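Home | Guides | Paper Crafts | Stencils | Contact

Lestent Die-Cutting Machine: Set-Up Guide
By Bijan Ebrahimi, May
2 min read

Section 2. First cut with patterned cardstock

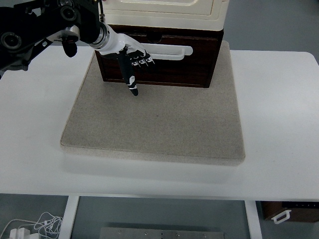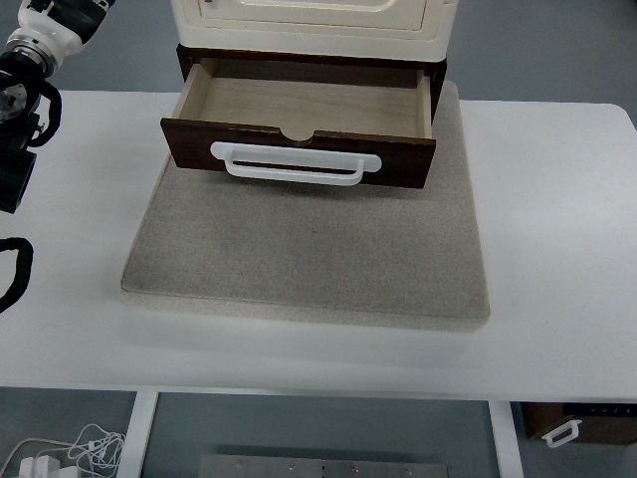 Cabinet drawer with white handle.

1. Set the machine on a level table and lower both side trays until they click.
2. Place the base plate on the tray, then one clear plate.
3. Lay the cardstock face up. Put the die on top, cutting edge down.
4. Add the second clear plate and turn the crank slowly.

Note: Cardstock heavier than 68 lb may need a second pass. Isside thin dies also need the metal shim, part 714.

Caution: Do not force the crank. Back the plates out and remove one layer.

5. Flip the clear plates after every 40 cuts to keep them from bowing.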